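Friday, Jaltness

Up at 6. Rain. Finished the socket survey on the upper corridor, then the bedrooms with Audrey-Anne. Grumitz want the schedule of loose furniture by Monday, and I have 9 rooms still to write up.

Bedroom, sofa side

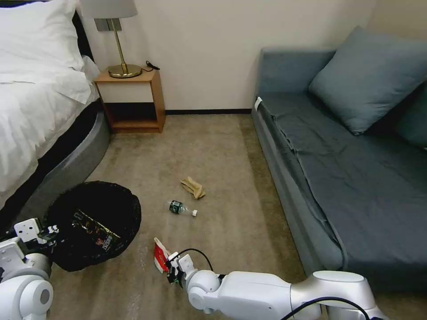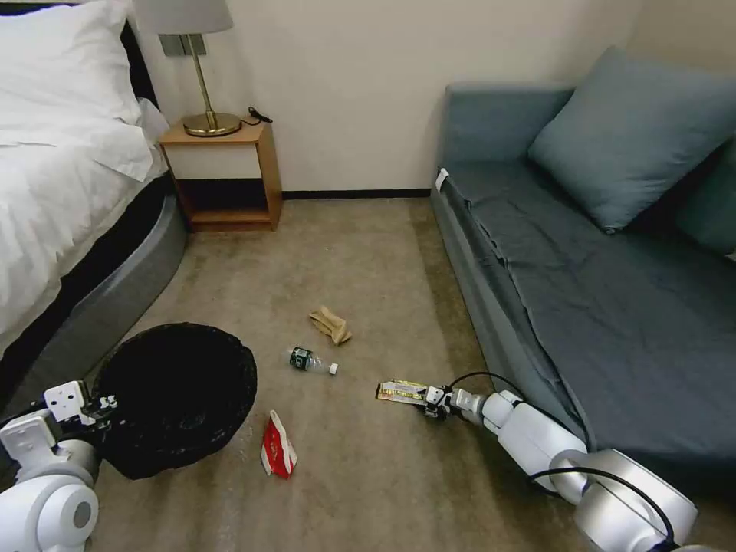 Bed, nightstand and sofa, with the bottle and paper still on the carpet.

Notes on the above

Bed: upholstered base, grey, curved at the side. White duvet. Entered as fair.

Nightstand: light wood, open shelf below. Lamp has a brass base. Flex lies on the top and wants a clip. Ordered a bag of 100 from Ackroyd, who will not sell fewer.

Sofa: slate-blue cover, creased on the seat. Needs refitting and tucking at the front. Tag to be snipped. Réjean thinks the cover is a size too large. I measured the seat at 174 cm and he may be right.

Carpet: beige, low pile. Paper and bottle to go in the bin by the bed, then vacuum along the skirting with the narrow nozzle.

Evening

Typed up until 8. Tyson rang about the van, 40 minutes, mostly the clutch. Theophilus has the spare keys. Soup, bed. Ask Océane for the lamp invoice.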